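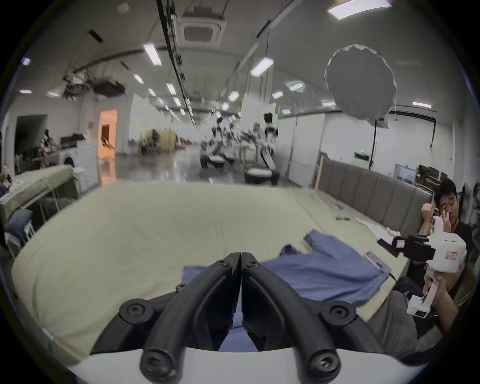 Fig. 1. Garment handling at a shared table, gripper fingers closed on blue cloth.

Handout 7: House rules for the folding tables
Robot Practice module, Bruvuscombe

Read this before your first session. The short version is that a robot will learn whatever you show it, including your bad habits, and it has a far better memory for them than you do.

1. Where the rules come from

There are proper standards for machines that can crush you, and we covered those in Handout 6. A hand-held gripper is a humbler thing. It pinches a T-shirt and, on a bad day, a thumb. So these are house rules, adapted from the Preson checklist, which ran to 60 points and which no class has ever been seen to finish. Ours is shorter. You are expected to finish it.

2. Before you start

Check the finger screws by hand. A finger that works loose halfway through will spoil every recording after it, and you will only find out at review.
Open and close the gripper fully, twice.
Read the label on your device and write it on the session sheet. "The white one" does not help us.
Smooth the table cover. Wrinkles catch fingertips, and a garment that snags on the cover teaches the robot to tug.
Park any wheeled robot you are not using, clear of the walkway, and stay out of its reach if it is powered.

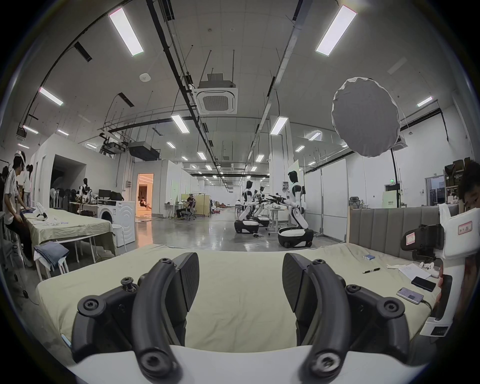

Personal items are the rule people argue with most. Phones, pens and paper live off the working surface, or at the very least outside the reach of the garment when it is fully spread. A sleeve flicked open travels further than you think. If you need notes, keep them at your own end and leave them there for the whole session – moving them between takes changes the background for no good purpose.

3. During a take

One garment, one operator, one task. Announce the start. If you drop the cloth, carry on and recover it with the gripper. Do not reach in with your spare hand, however tempting. A rescued take is useful to us and a cheated one goes in the bin, and we can always tell.

When you need to stop, put the device down on the table well away from the edge. The Gorance gripper costs more than your laptop and bounces less.

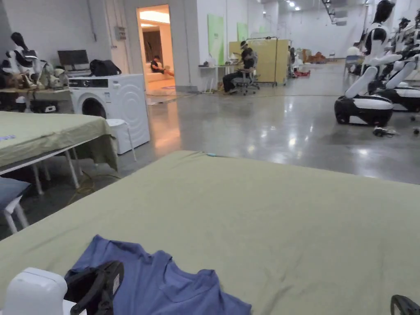
Fig. 3. Gripper handle resting on a crumpled T-shirt, wheeled robots to the right.

Floor cables deserve a line of their own. Route them under tables or along walls where you can, and tape the rest. Anyone who steps over a cable and says "mind that" has just volunteered to tape it.

4. What counts as a good grasp

Marking is done against the Sfeir scale, which scores approach, contact and release separately. Contact is where most of you will lose marks. The commonest fault is taking too much cloth, so that the fabric bunches between the fingers and the fold you wanted disappears into it. Compare the blue cloth in the fourth figure, gathered into upright creases at the gap while its top edge flares out. For picking a garment up, that is perfectly serviceable. For folding, come in lower and take the hem alone.

In last year's set, 242 takes out of 3638 were rejected. Most of those failed on release: the operator opened the fingers and pulled away in one movement, dragging the fold along behind. Open, pause, then withdraw.

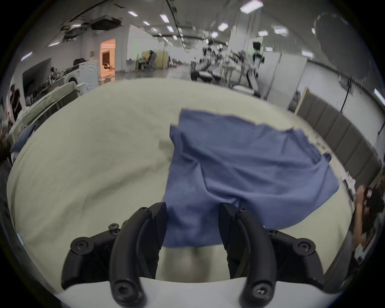 Sharing the hall is the last matter, and the one that generates the emails. Several groups work at once, and each believes it booked first. Keep your voice down near a table that is recording. People sitting or standing near a neighbouring table, or at a desk by the yellow partition, are likely to be in your wide view, so warn them before you begin and accept that they may say no. Do not borrow a garment from the next table without asking, even if it is plainly identical to yours.

5. Afterwards

Wipe the finger pads. Fold the garments by hand, properly this time. Fill in the session sheet, including the takes you would sooner forget, and leave it in the tray by 5 pm.

For next week: read Handout 8 and bring one T-shirt you do not mind losing.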